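Sorting Week at the Grokmont Swap Room

Gallery by Annick Bailly

November is our favorite month here! The fall swap brings in the warm stuff, and for a few days the big table in the back room disappears under knits, socks, scarves and all the soft odds and ends that people clear out of their drawers before the cold sets in. We took in 550 pieces this time, our best year so far, and Agata Lombardi had the first bags open by 8 on Wednesday morning, before the coffee was even on.

If you've never been to a sorting day, it's a lovely way to spend a few hours. You stand at the table with a heap in front of you and go through it one piece at a time — feel it, stretch it a little, check the heel and the toe, decide where it goes. Sheer and fine things go to the left end, chunky and fuzzy things to the right, and whites get their own spot so they don't pick up lint from their darker neighbors.
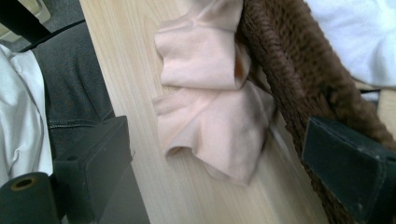
I could happily do nothing but textures all day. There's such a jump from something thin enough to see your fingers through to a thick brown fuzzy thing you want to bury both arms in, and on the table they end up side by side because that's how they come out of the bag. Agata is much stricter than I am and keeps the piles moving. I stop and pet things.

The small pieces take the longest, and they're the ones I've grown fondest of. A sweater you can judge at arm's length, but little stretchy knits curl up on themselves and hide their edges, so each one has to be picked up and opened out before you know what you've got. Pale colors are the trickiest of all (blush, cream, beige, the whole family!) and by the afternoon under the Fivside lamps I was holding every one of them up to the window to tell them apart.

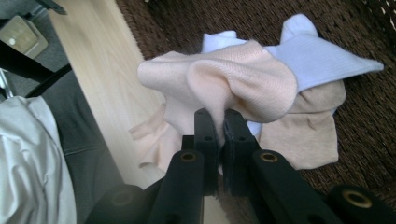
Blush-pink knit with a ruffled edge, and a ribbed white sock behind it.

We ended the day with 48 matched pairs of socks folded and banded, and 44 singles in the basket by the door. Please come and look through the singles if you have a lonely one at home. Last year a green argyle found its partner after two seasons apart and there was real cheering.

Everything goes out on the Ahmadpour Street racks on the first morning of the swap, fuzzy things nearest the entrance. Bring a bag, bring a friend, and if you'd like to sort with us next time, leave your name with Agata at the desk.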